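Tovik software sync, minutes
Month: January
Present: Riet Nijs (chair), Ilse Groen, Viera Malý, Welington Fagundes
Remote from Astdale: Afia Agbeko
Minutes: Ilse Groen

1. Previous actions
Minutes of the last sync accepted. Action on log rotation closed. Action on the gripper force limit stays open with Welington.

2. Depth filtering (Viera)
Viera presented the change to the depth preprocessing in Prosser. The old filter dropped any point with fewer than four valid neighbors. The new one keeps the point and passes a validity mask downstream.
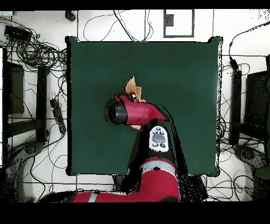

Self-filtering of the arm remains the weak part. The robot model is subtracted from the cloud after projection, and the margin is set once for all links. Missing depth runs along the right side of the arm and its shadow on the mat, and the current margin does not cover it. The segmenter then reads the hole as an object boundary. Viera proposed a margin per link and a separate mask for invalid depth. Afia asked whether floor cables should be in the collision map. Agreed: no, the map stays cropped to the mat plus a border of 40 mm.

Decision: per-link margins to be merged behind a flag, default off.

3. Planner timing (Welington)
Median planning time on the towel set is 369 ms with the cached roadmap. Without the cache it is almost double. The tail is caused by replans triggered when the grasp candidate changes during approach. Welington wants to freeze the candidate once the arm is inside the approach volume. Riet objected that a frozen candidate hides perception errors from the log. Compromise: freeze the candidate, keep scoring in the background, write both to the log.

4. Grasp candidates on folded cloth (Afia)
The scorer in Clustska prefers the highest point of the bundle. On a folded towel this often selects several layers where the task asks for one.
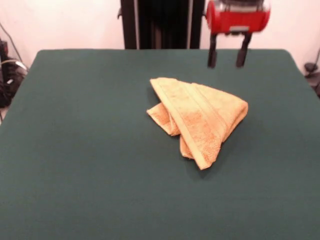
Afia has a branch that ranks exposed single-layer edges first and falls back to the high point when none is found. She needs labels for layer edges. Existing annotations mark only the outline. Viera noted that woven borders produce false edges in the color channel and asked that they be labeled as their own class. Accepted.

Ilse asked for the fallback to be reported as its own status code. At present the operator log shows the same code in both cases.

5. Tooling
Replay tool fails on recordings with mixed clock sources. Fix is in review. CI is to run 14 recorded episodes per merge request, chosen by Riet.

Actions
Viera: per-link margins, flag, unit tests.
Welington: candidate freeze with dual logging; force limit.
Afia: label spec for layer edges and borders.
Ilse: status code for fallback; review replay fix.
Riet: episode list for CI.

Closed 11:40.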